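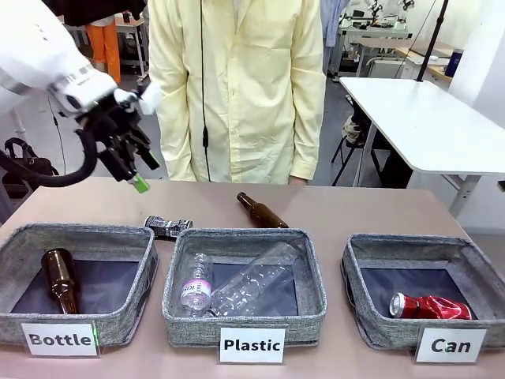
3. MATERIALS AND LAYOUT

Figure 2. Baskets and cards used in the sorting task. A crushed can and a brown glass bottle lie on the table behind the row.

3.1 Containers

Most kitchens and break rooms we visited at Larkgate had no room for full-size recycling bins, and people kept their empties in whatever stood near the sink. We wanted a container that could sit on a table or a counter and be carried to the collection point when full. Fabric storage baskets met both needs. They are light, they fold flat when empty, and their soft walls make less noise than metal or hard plastic when glass is put into them. We used gray baskets with dark interiors (Figure 2), all the same, so that color would give no hint about contents. Earlier work in the Plurico project used colored tubs, and people who came from towns with different color rules tended to follow the rules they knew at home.

The baskets were open at the top. Lids were tried during setup and dropped. With a lid in place people often left an item beside the container and meant to come back to it, and we could not separate this from real doubt about where the item belonged.

3.2 Cards

Each basket carried a white card with a single word: "Bottle," "Plastic" or "Can." The cards went on the front or at a front corner, where they could be read without leaning over the table. We did not use pictures or recycling symbols. A symbol adds information that the word leaves out, and the purpose of this part of the study was to see what people do with the word alone.

The wording needs some comment. "Can" names a shape that nearly everyone agrees on. "Plastic" names a material. "Bottle" names a shape again, and in our scheme it meant glass. A clear plastic bottle therefore fits two of the cards when they are read literally. We kept this overlap on purpose. It is common on household and office bins, and the Soriano labels, which many of the Larkgate offices already had on their shelves, have the same problem. As shown in Figure 2, clear plastic bottles belong in the basket marked "Plastic," and the basket marked "Bottle" is for glass.

3.3 Items

The full set held 13 items, all of them empty drink containers. It was made up of brown glass bottles, clear plastic bottles of different sizes, and aluminum cans. All were rinsed and dried before use. Caps were removed from the plastic bottles, and any loose pieces of label were trimmed. Printed labels that were still firmly attached were left on, as they would be at home.

Some of the cans and plastic bottles were crushed by hand ahead of time. Crushing matters for this kind of task in two ways. A crushed can no longer rolls, so it stays where it is put, but it also loses the outline people use to recognize it from a distance. A crumpled plastic bottle takes on folds that catch the light, and several participants picked one up and squeezed it before deciding. Glass bottles kept their shape in every set and were laid on their sides to prevent them from tipping over.

We replaced crushed items when they had flattened further with handling. Glass bottles were checked for chips at the neck before each session and were otherwise used throughout.

3.4 Table and procedure

The baskets stood side by side along the front edge of the table, in the order bottle, plastic, can from left to right. Unsorted items were placed on the table behind them. This put the baskets between the front edge and the items, so each item had to be lifted over a rim to reach its place. In a first version the items were in front and the baskets at the back, and people slid cans across the surface until they met the wall of a basket, then stopped. Changing the order ended this.

The table top was a plain pinkish beige. Clear plastic was somewhat harder to see against it than glass or printed aluminum, and we return to this point in Section 4.

A total of 29 people took part. Each was told to put everything on the table into the baskets, at whatever speed was comfortable, and to follow the cards. No one was told what "Bottle" meant. If a participant asked, the answer was to use their own judgment. A session ended when the table was clear or after 5 minutes, whichever came first. Each person did the task 2 times, with the items set out in a new arrangement the second time and the baskets left as they were.

3.5 Scoring

We recorded the basket each item was put in first and the basket it was in at the end. An item moved from one basket to another was counted as a change, whether or not the final basket was the right one. Items dropped on the table and picked up again were not counted. An item resting on a rim was scored by where it fell when the basket was lifted.

Glass in the basket marked "Plastic" and plastic in the basket marked "Bottle" were recorded separately. The first is a plain mistake under any reading of the cards. The second follows from the overlap described in Section 3.2, and treating the two as equal would overstate how often people misjudged the material. Cans were scored without regard to whether they had been crushed, and the effect of crushing is reported on its own in Section 4.2.

Search this journal Enter keywords Go Advanced search

Contact the editors | Copyright Sonell Papers in Household Practice | Back to top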